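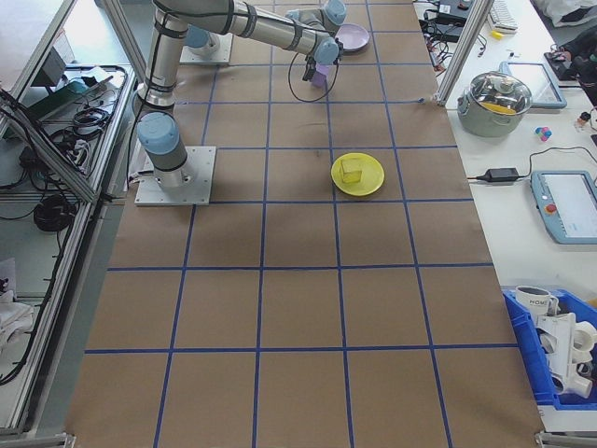

Incidencia: el brazo suelta el cubo fuera de la casilla
Proyecto: Otau, taller compartido
Abierta por: Pongsak Kaewkla, junio de 2026
Estado: en observación

3 comentarios · 0 compartidos

Al mandar el brazo a coger el cubo morado y dejarlo en otra casilla, la pinza cierra bien pero la posición de entrega queda desplazada hacia la derecha. Pasa con el cubo morado y también con el amarillo. La cuadrícula de cinta azul es la misma desde enero.

Probado hasta ahora:
– Reiniciar el controlador. Sin cambios.
– Repetir el origen de coordenadas. Mejora, pero no se corrige.
– Bajar la velocidad al 87 %. Sin cambios.
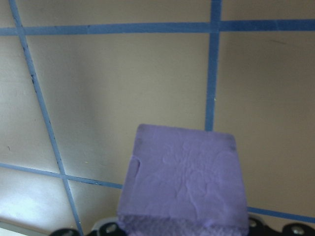

N.º 6

Respuesta de Gunnlaugur Hallgrímsson: mira el desfase de la herramienta en el archivo de Kirkegaard. Si lo copiaste del montaje anterior, el punto central no coincide con esta pinza. Aprieta también los tornillos de los dedos antes de volver a medir.

Tornillos revisados, uno tenía holgura. El desfase era el antiguo – lo he cambiado y he vuelto a calibrar con los dedos abiertos.

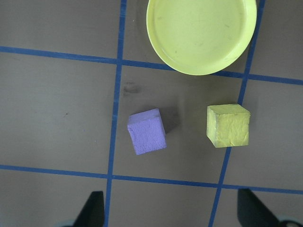 Después de eso he lanzado 2 tandas seguidas y el error ha bajado a casi un milímetro. Falta probar con el plato en otra casilla. Dejo la incidencia abierta hasta entonces.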